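4.2 House rules for the desk-clearing task

I wrote the first version of our rules in February, and it was far too long. Imre Tóth, who had to train people on it, crossed out most of the page and handed it back to me (he was right, and I was a little sore about it). What survived fits on one side of a sheet, and we used it for all 4,000 demonstrations in the Flarska set.

The rule we fought over the most was how to handle soft trash. Wayne Bramwell wanted every wrapper gripped at the middle, full stop. I'd been reading the Cleva handling notes, which leave the grip point to the operator, and I liked that better — crumpled plastic has no middle you can point to! We ended up with a compromise. The operator picks the grip point, but both fingers have to be open before they come down around the item, and the jaws have to close on that item first. If a neighbor gets dragged along, the demonstration stays in and gets the tag "mixed pick." We don't throw those away, and I'd argue that other groups shouldn't either.

The second rule is that the clutter is left as found. No straightening, no pulling a wrapper free of the pile by hand to make it easier. At Stetovlow we'd been tidying without really noticing, and our policy did great there and badly everywhere else. After we dropped the habit, we had 13 people re-record their desks from scratch, which was not a popular email to send.

Third, labels are written after the session by someone who didn't hold the tool, and 2 reviewers have to agree on them. Figure 6 has one approach with the fingers open and one closed grip. 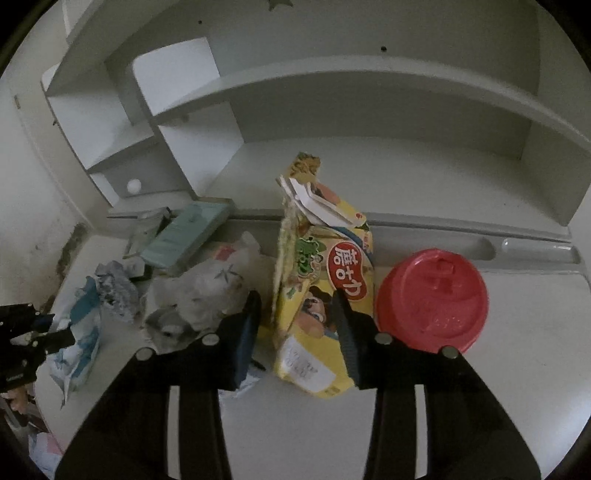
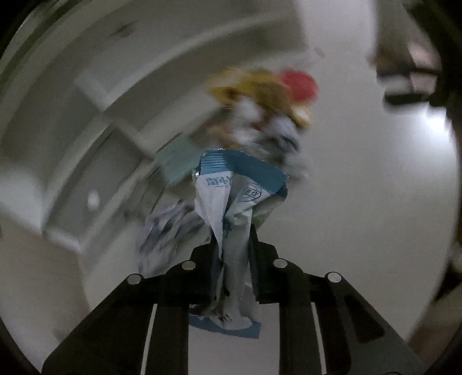 Figure 6. Snack packaging and the hand-held gripper: fingers open on either side of a yellow bag (first), and a white and blue wrapper held in the jaws (second).

What should an operator do when an item slips out of the jaws?
Keep recording, open the fingers fully, and try again from wherever the item landed. The demonstration is tagged as a retry and stays in the set.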